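# よくある質問(教示係になった人のために)

Manora の教示室に配属された人、または見学のつもりで来て気づいたらコントローラーを握らされていた人のためのページです。質問はだいたい来た順に並んでいます。整理する予定は去年の8月からあります。

最終更新:6月21日

## 始める前に

### プログラミングはできないといけませんか

いけなくはありません。教示係の仕事は、腕を動かして手本を見せることです。コードを書く人は隣の部屋にいて、こちらがどれだけ苦労したかには関心がなく、ファイル名の付け方にだけ強い関心を示します。

ファイル名の規則は Gashi のトップページにあります。読んでから来てください。読まずに来た人は、だいたい初日の夕方に隣の部屋へ呼ばれます。

### 「手で教える」と「遠隔で教える」は何が違うのですか

手で教えるほうは、腕を直接つかんで動かします。業界ではダイレクトティーチと呼びますが、見た目は嫌がる犬を風呂場に連れていく人に近いです。力の加減がそのまま伝わるので、最初の一回は必ずこちらで練習してもらいます。

遠隔のほうは、離れた席から Endel(手元の操縦装置)で動かします。姿勢は楽です。そのかわり、自分の手が5センチ動いたつもりのときに腕がどれだけ動くかは、倍率の設定次第です。前の人が倍率を変えたまま帰っていることがあります。座ったら最初に倍率を見てください。

### ゲームが得意なら有利ですか

最初の30分だけ有利です。そのあとは不利になります。得意な人は速く動かしたがるからです。ここで欲しいのは速い手本より、迷いのない手本です。

## 作業中のこと

### 積み木を押すだけの作業に、なぜこんなに時間をかけるのですか

よく聞かれます。親戚にも聞かれます。

押す作業は、つかむ作業より簡単そうに見えて、ごまかしがききません。つかんでしまえば物はついてきますが、棒の先で押すだけだと、角に当たれば回り、中心を外せば逸れていきます。星形などはとくに性格が悪く、とがった所に触れるか、へこんだ所に触れるかで、まるで別の返事をします。円柱は立っていれば素直です。倒れた円柱のことは考えたくありません。
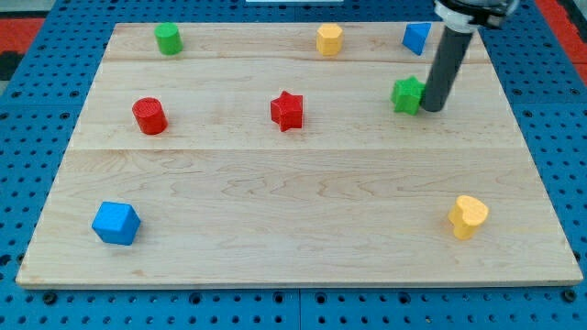 ですから、指示が「緑の星を赤い星の横へ」の一行で済んでいても、手本のほうは一行では済みません。どの面に棒を当てるか、途中で当て直すか、邪魔な積み木を先にどけるか、全部あなたが決めることになります。その決め方こそ Celley(学習側のソフト)が拾おうとしているものなので、面倒でも飛ばさないでください。

### 指示文は誰が書いているのですか

半分は自動生成、半分は Emmett Van Dusen です。見分け方は簡単で、「黄色いハートを青い立方体にそっと寄せる」のように情緒があるほうが Emmett です。「そっと」の基準を本人に問い合わせたところ、「そっとはそっとだ」との回答でした。現在は、触れる直前で一度速度を落とすことを「そっと」と運用しています。

### 途中で失敗したら、最初からやり直しですか

失敗の種類によります。

- 押しすぎた、逸れた:そのまま直して続けてください。立て直す動きも立派な手本です。
- 積み木が板から落ちた:止めて、破棄ボタンを押してください。拾うところは録らなくて結構です。
- くしゃみをした:記録を再生して、腕もくしゃみをしていたら破棄です。

破棄を恥ずかしがる必要はありません。恥ずかしいのは、破棄すべきものに「成功」の印を付けて出すことで、これは後日 Celley がまったく同じ失敗を堂々と披露してくれるので、必ず露見します。

### 棒の先が板に当たってしまいます

高さの下限が外れています。Endel の設定画面で「下限を使う」に印が付いているか見てください。付いているのに当たる場合は、無理に続けず停止ボタンを押して担当者を呼んでください。板の傷は増やさない方針です。方針ができた経緯は板を見ればわかる、と先輩方は言いますが、聞き流してかまいません。

### 積み木の初期配置は自分で決めていいのですか

だめです。人間に「適当に散らして」と頼むと、驚くほど几帳面に散らします。配置は画面に出るとおりにしてください。画面の指定どおり置けない場合(重なっている、板の外になっている)は「再抽選」を押します。好みの配置が出るまで押し続けるのはご遠慮ください。履歴が残ります。

### 腕が動いている間に手を出してもいいですか

だめです。この項目だけは冗談がありません。積み木に触るときは停止、表示灯の確認、それから手です。手で教えるモードのときも、決められた握り以外はつかまないでください。

## 量と質のこと

### 一日に何本録ればいいのですか

目安は、休憩を入れながら無理なく録れる本数です。以前は本数の目標がありましたが、終業前の一時間だけ妙に元気で雑な手本が集まることが判明し、廃止されました。

ひとつの課題につき、全員分を合わせて300本集まったところで締め切ります。ほとんど300本、という状態で課題が差し替えになることもあります。そういう日はお茶を飲んでください。

### 二人で違うやり方をしてもいいのですか

かまいません。同じ指示に対して、手前から回り込む人もいれば、奥から引き戻すように押す人もいます。どちらも正解です。困るのは、一本の手本の途中で気が変わる人です。右から行くと決めて動き出し、半分で左に変え、結局正面から押した記録を見ると、Celley は誠実なので、その優柔不断を丸ごと学びます。

動かす前に2秒止まって、道順を決めてください。この2秒は記録から自動で削られるので、考え込んでいる姿が後世に残ることはありません。

### 上手な人の手本だけ使えばよいのでは

試しました。上手な人は失敗しないので、失敗から戻る方法が記録に入りません。出来上がったロボットは、うまくいっている間はたいへん優雅で、積み木が一度逸れると、何もない場所を優雅に押し続けました。今は新人の記録も大事に使っています。自信を持っていただいて結構です。

## その他

### 肩が痛いです

椅子が低すぎるか、Endel が遠すぎます。肘が机の高さと揃うようにしてください。それでも痛いなら交代です。続けて座るのは3課題までと決まっています。

### ロボットに仕事を取られませんか

今のところ、ロボットに仕事を教える仕事が増えています。その先については、隣の部屋に聞いても目をそらされます。

### 自分が教えたロボットの成果は見られますか

課題ごとの評価の日に見学できます。希望者は Gashi の予定表に名前を入れてください。自分の癖がそのまま出てくるので、好き嫌いの分かれる催しです。余計な一押しを最後に必ず足す腕を見て、静かに部屋を出ていった人もいました。

### ここにない質問はどこへ

Gashi の「教示係」の欄に書いてください。「動きません」とだけ書かれた質問には、電源の場所を示した図をお返ししています。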